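So the gutters are finally up. If you've been reading since January you know what a saga this was, and if you haven't, lucky you, I'll keep it short (I won't, I never do).

We bought the house on Natthorpe Lane knowing the roof was decent and the gutters were terrible. The back one sagged so badly over the kitchen door that we got a curtain of water every time it rained, and I mean a real curtain, you had to pick your moment and run. My husband Khairul put up with it for one whole winter by wearing a hat.

I got quotes from three companies. The first guy never left his truck. The second wanted to sell us a whole new roof, which, no thank you! The third was Herman Lumenta, who went up the ladder, stayed up there for ages, and came down with a handful of rotten fascia board to show me. It crumbled like old cake. His price was $3,044 for everything, new fascia on the back included, and he wrote it out line by line so I could see what I was paying for.

I went through the quote on my lunch break, putting little question marks next to everything I didn't understand. There were a lot of question marks. What on earth is a drip edge? (It's a strip of metal that sends the water into the gutter and keeps it from sneaking behind. We didn't have one. That was a big part of the problem.)
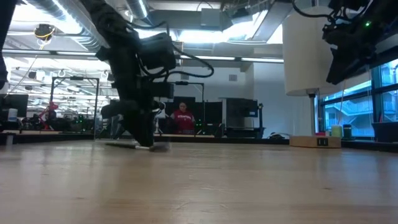

Pen on the table, black robot arm right above it.

Anyway, I called Herman with my list and he answered every single thing, even the dumb ones. The only item I crossed off was the leaf guards. That would have been another $288 and we only have one tree, a skinny birch that drops maybe a bucket of leaves a year. My neighbor Anisa thinks I'll regret it. She has guards on hers and is very pro-guard. We'll see!

The crew started at 7 in the morning, so apologies to the whole street. They had the old stuff down before I'd finished my coffee, and then the fascia took most of the day, as one end was worse than it looked from the ladder. Herman didn't charge extra for that, but he did ask me to move my herb pots, and I'd forgotten, so goodbye to the thyme.

I went with six-inch gutters in plain white. I wanted dark bronze and Khairul wanted white and he'd worn the hat all winter, so he got to pick. They look good. Next up is the downspout by the garage, which still empties right onto the path. I want to run it into a rain barrel, so if you have one you like, tell me which kind in the comments.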